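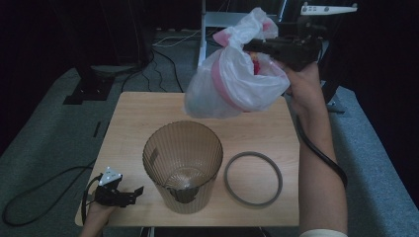
Brown ribbed bin, grey ring and a bag with a pink drawstring.

Durkgate bin bags - read me first

Hello! I put this little set together because I'm oddly fond of bin liners (somebody has to be). It has 253 pictures of bags going into small waste bins, all in one folder, with the notes in bags.txt. I spell it "grey ring" all the way through, so search for that. 9 of the pictures have no note yet - I'll get to them in May, I hope!

Use them for whatever you like, just mention Durkgate. Last changed 11/3/20.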